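Wanted: Assistant Editor, Tikkanen Sermons Project

Drimow Press, Drillby
Posted February 8, 2021

Drimow Press is a small Lutheran publisher with a long backlist and a short payroll. We are looking for a part-time assistant editor to help us finish the collected sermons of Pastor Tikkanen, a country preacher who served the Femel parish for most of his working life and never, as far as we can tell, threw away a piece of paper.

He left 213 sermons. Many are typed. Others are written on the backs of seed invoices, hymn lists and, in one case, a stern letter from his bishop about the length of his sermons. Volume one is at the printer. Volume two is in boxes, and the boxes are where you come in.

The work

You will transcribe handwritten and typed sermons, check every Bible reference (he quoted from memory, with great confidence), and write short notes for readers who don't know their church year. You will also help with the index. We mention this now so that it can't be held against us later.

Most of the sermons are in English. The early ones wander into Finnish when he gets worked up, so a reading knowledge of Finnish would make us very happy. If you have none, we can send those pages out.

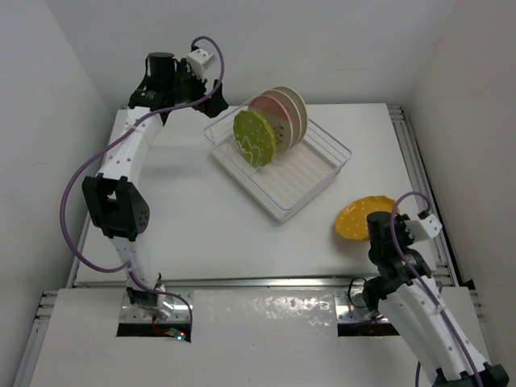

The job is 2 days a week, starting in April and running for one year. You can do the transcription from home, working from scans. For the boxes themselves you would need to come to our office in Drillby now and then, where the parking is free and the stairs are steep.

Who we want

Somebody who has edited or proofread for money, or for a church newsletter, which we consider harder. You should know your way around Lutheran theology well enough to tell when a sentence is deep and when a line has been skipped. Seminary training is welcome but not required. You don't have to be Lutheran. You will have to be able to stay cheerful through eleven Advent sermons on the same text.

Please be comfortable with being disagreed with about commas. We have a house style and it is older than most of us.

Pay

The pay is $2,000 a month, plus a copy of everything we print during your year. Past employees have asked if they could have the pay without the books. They could not.

How to apply

Send a resume and a writing sample of no more than 500 words to the Editorial Office, Drimow Press, Drillby. The sample can be on any subject. Please don't send a sermon — we have plenty. Finalists will be asked to transcribe one page of Tikkanen's handwriting, and we will pay for your time whether or not you can read it.

Applications are read as they come in, and the posting stays up until we have hired someone.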